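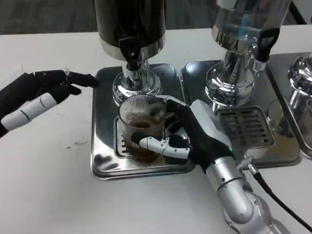
Diapositiva 1. Los dispensadores de bebidas, con la jarra de vidrio debajo del grifo.

Buenas, gracias por venir tan temprano. (Esperar a que se sienten los del fondo.) Me llamo Mwajuma Shirima y vengo a hablar de colas. De hacer cola, vaya, que es lo que más hacemos en los congresos y lo que menos se planifica.

Empecé con esto en Cludomham, en una feria de 3,084 inscritos con una sola pausa a media mañana. ¡Una! Salían todos a la vez, y los que tenían charla a continuación volvían sin haber probado nada. A mí me tocó presentar ante una sala medio vacía y con bastante mal humor, el mío incluido.

Preguntar aquí: ¿quién se ha perdido una ponencia por estar en una cola? (Dejar que levanten la mano, sin prisa.)

Josphat Okoth, con quien monté después las jornadas de Palport, propuso escalonar las salidas: 3 salas, cada una con 20 minutos de diferencia. Al principio me pareció un lío tremendo, los moderadores protestaron y en Cetden directamente nos dijeron que no. Pero probamos en mayo, con grupos de 100 personas, y la gente se quedaba charlando en los pasillos en vez de mirar el reloj.

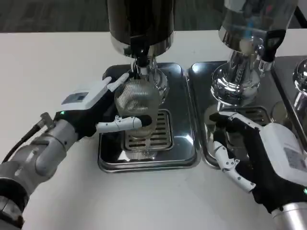 Lo que todavía no me convence es la señalización. En Koech pusimos carteles preciosos a la altura de los ojos y, claro, en cuanto se llenó el vestíbulo dejaron de verse. Ahora los cuelgo altos, con letra enorme y una flecha, feísimos (contar lo de la flecha al revés si vamos bien de tiempo).

Paso a los planos del vestíbulo. Si alguien quiere interrumpir, que interrumpa, que luego me embalo.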